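Two Grippers and a Living Room Table

A home build that collects its own training data

Home robotics projects usually start with the arm. The Wedar project started with the hand, and for its first months it had no arm at all. The plan was to record a person picking up ordinary objects with a pair of hand-held grippers, train a model on the recordings, and fit a matching gripper to an arm later.

Development is split between a shared workshop run by Jasier, where the mounts and the bench supplies are made, and a family living room, where the recordings take place. The workshop has better lighting and a flat steel bench. It was dropped as a recording site in February after a first batch of 25 recordings taught the model very little it could use elsewhere. Every object had been placed on the same gray surface at the same distance from the operator.

A house offers more variety. Wood grain, window glare and patterned cloth all make it harder for a model to separate an object from what lies behind it, and a robot meant for household chores will meet all three.

The task chosen for the first real run was clearing and sorting a table. It uses packaging, soft toys, bottles and bags, and it needs no special props. The operator works with one gripper in each hand. Each gripper has two opposed fingers, and the operator opens and closes them from the handle while a camera on the tool records the approach, the closing of the fingers and the release.
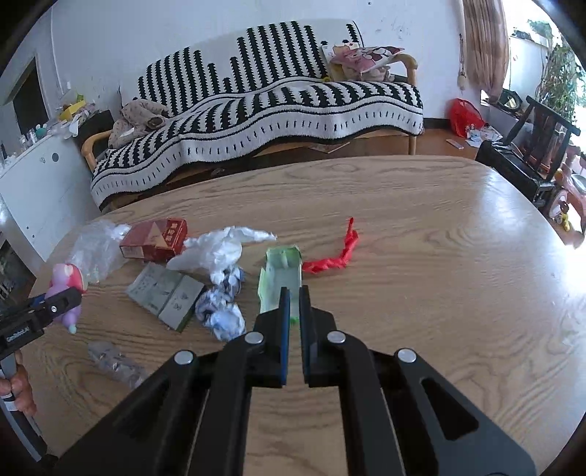 Paperboard is the most demanding of the common materials. An open box has little stiffness across its walls, and the fingers will fold it before the grip is secure if they close too far. The operator's habit is to slow down over the last inch, center the box between the pads and stop closing as soon as it moves with the tool. The model has to learn that stopping point from the recorded finger gap. There is no force sensor in this version.

Plastic bags cause a different problem. They change shape every time they are touched, and a transparent bag gives the camera very little to work with apart from highlights. The builders first tried leaving bags out of the set. The resulting model treated any bag it met as empty table and pushed it to the floor, so bags went back in.

Rigid toys and bottles are easier to hold, although a bottle on its side can roll when the first finger makes contact. The approach that works best is across the short axis, with both fingers low and the tool level.

Software for the project is a set of scripts called Furkora. They line up the left and right recordings by time stamp, cut each session into single grasps and throw out any grasp in which the object leaves the view for too long. The alignment step took the most work. The two clocks drifted apart over a long session, and the fix was to tap the fingers of both tools together at the start and end of every recording, then stretch one track to match the other.

Sessions are limited to 15 minutes. Past that point the operator's wrists tire, the approaches get sloppy and the rejection rate climbs. The objects are moved by hand between takes, with no fixed layout. After the first month of living room sessions the set held 187 usable grasps, a small number by laboratory standards but enough to train a basic policy on a desktop computer overnight.

The arm is the next stage. A secondhand unit from Bouazza has been mounted on a plywood base at the workshop, with some 30 inches of reach, which covers most of a small table from one side. Its wrist flange did not match the gripper, and an adapter plate has been cut twice. The first plate flexed under load. The second is thicker and uses four screws in place of two.

Early trials with the arm are planned at low speed, on soft objects only, with a cutoff switch within reach of the operator. Two-handed work will have to wait for a second arm. Until then the recordings from the left tool are being stored alongside the right, cut and labeled in the same way.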